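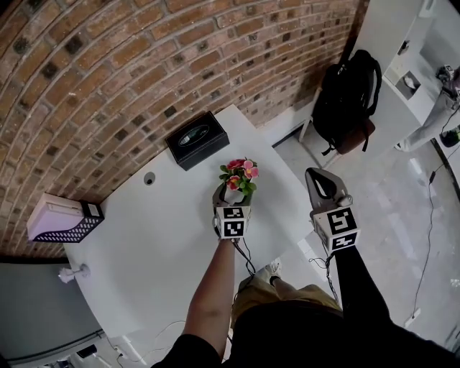
Does the narrator's confession in the last chapter settle who wrote the letters?
It doesn't settle much. She confesses to a priest she has already lied to twice, and the chapter breaks off before he answers.

Week 5 handout: Unreliable tellers
Section leader: Ga-eun Heo

Most published readings of Grevach treat the confession as the key to the book. I have my doubts, and I'd like you to bring some too. The usual case rests on the ten pages after the fire, where the handwriting is described. Look at who describes it. The cousin can't read, as we learned back in chapter 2, yet critics keep citing her as a witness.

Terms to have ready: frame narrative, withheld information, free indirect style. "Unreliable" by itself earns no credit. Say what she gets wrong and how the text lets us know.

On the trauma reading: it may be right. It also explains every gap in the novel equally well, which makes me trust it less. If a silence can always be called a wound, what would count against the claim?

For section
Read to page 200. Tharun Salian presents on the priest, Eusebio Aguirre on the cousin.
Write 60 words on one sentence you don't believe. Quote it in full. Plot summary will be handed back.

The February essay may start from this exercise. Drafts to me by 5 p.m., on paper.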